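Back on the Nurnwood cleaning clips this week. We're testing whether a policy learns wiping faster if we label each hand separately. 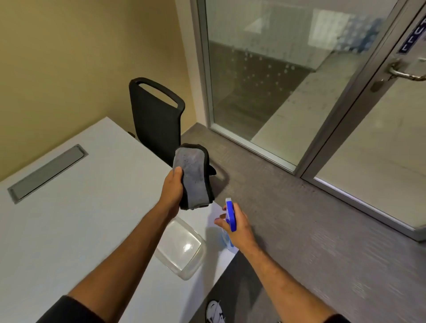 Cloth in the left hand, spray bottle in the right.

With 39 clips labeled the old way, the model kept mixing up who does what – so I split the hands and retrained. Failures on our wiping test went from 16 to 14. Tiny, but I'll take it!

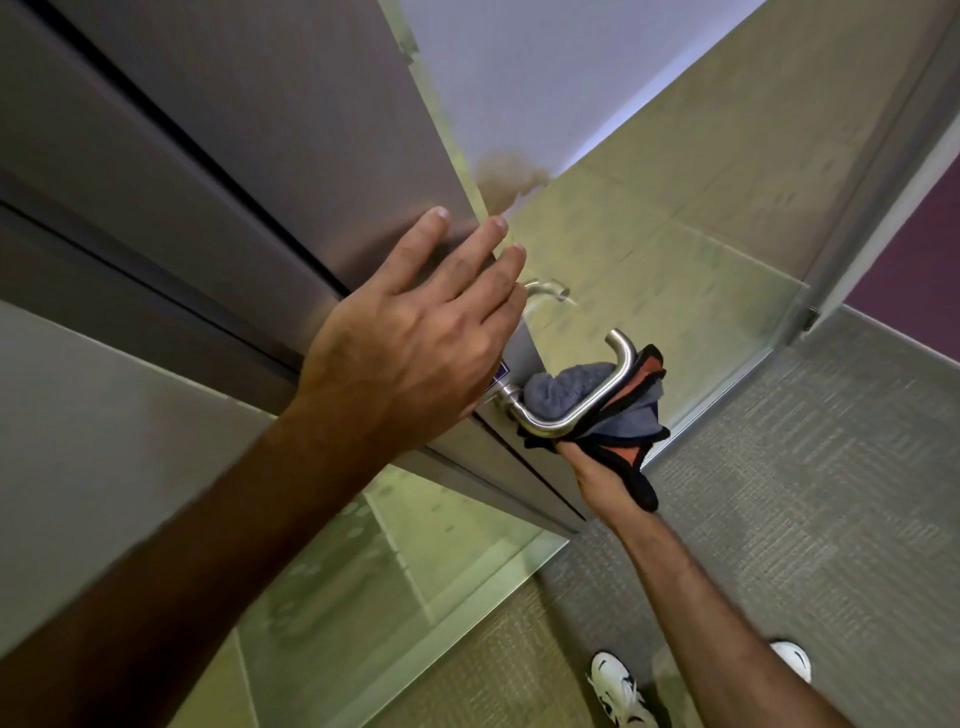 My next label is "support," for a hand that steadies things while the other one works. Door handles are great for this: left palm flat on the door, right hand wrapping the cloth around the lever. I've got three more runs queued for Thursday.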